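Cell notebook, Birkisia bench, August
Bin picking, working rules rev 2

Started 8:40. Purpose of today was to stop arguing about how we run the bin cell and write the rules down. Rev 1 was a page of bullets taped to the pendant hook and half of it contradicted the risk assessment. Carrying over what held up, striking the rest.

Scope. Applies to the arm, the metal bin and the mixed-object set on the wood table. Does not apply to the Werimgate conveyor, which has its own sheet and its own fence.

1. Speed. Reduced speed for any run with a person inside the tape line on the floor. Reduced means the setting in the safety configuration, with the program override left alone. An override slider is not a safety function and must not be written up as one. Found two log entries from last month where it was. Corrected both in the margin with initials.

2. Bin position. The acrylic sheet under the bin is the reference and its corners are marked in blue tape. If the sheet moves, the calibration is void. Do not nudge it back by eye. Re-run the touch-off, write the new offsets in the log, then continue. The clamp goes on before power to the drives and comes off after.

3. Cable dress. Highest failure risk in the cell as it stands. The loop at the wrist has to clear the bin rim through the full range of the last axis, both directions, before any unattended sequence. Check by jogging, hand on the enabling switch, not by watching a program run. A strap that has slid along the arm counts as a failed check. Hervieu's note on bend radius gives a static figure only; until we have the dynamic one, keep the loop wide and accept the lost reach at the left wall of the bin.

Low reach over the bin is the posture to inspect, because that is where the slack comes down toward the objects. Added to the morning check.

4. Objects. Nothing with an exposed edge that can catch a cable goes in without being entered in the object list. Hooks and rings are allowed, but log a snag as a snag and not as a failed grasp. Rev 1 lumped them and the numbers from that period are no use for comparing grippers. Eyewear goes in the fragile class, low force limit.

5. Resets. Objects get redistributed by hand between blocks. Drives off, pendant carried by the person reaching in. Same person re-enables. No handing the pendant across the table.

6. Count. A block is 100 attempts. Stop at the block end even if it is going well. Stop early on any protective stop, write the cause, and start a new block. No resuming a block after a stop.

Ran the checks against the new text. Jog check on the wrist passed in both directions after I moved one strap. Touch-off repeated, offsets unchanged in x and y, z off by less than we can measure with the current probe. One full block, then a second stopped at 84 on a protective stop: force limit, fingers pressed on the bin floor. So 184 attempts for the day across 2 blocks, and the second is marked partial. Under rev 1 we would have cleared the stop and carried on to 200.

Open items:
Stitorico plugin logs the stop but not the joint angles at the stop. Asked for a patch. Until then copy them from the pendant before clearing.
Need a written limit for strap wear. "Looks fine" is what we have now.
Rule 3 says unattended sequence. We have not defined unattended. Is someone at the desk with their back to the cell attending it? I say no.
Laminate rev 2 and take the old sheet off the hook.
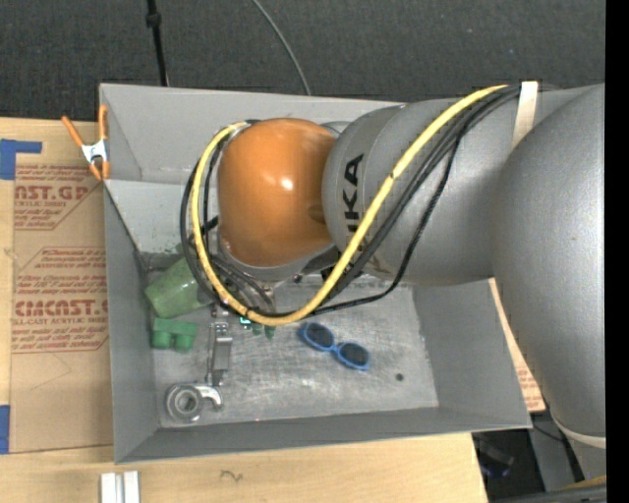

Evelien Schouten: Agree on unattended, and I would put it in the text as line of sight plus a stop within arm's reach, otherwise people will read it however suits them. Rule 6 needs one more line. If the partial blocks are kept, say whether they count toward the totals we report, and decide that before the next run. I would leave them out of the success rate and list the stops separately. Also, rule 5 should say who signs when two people share a shift.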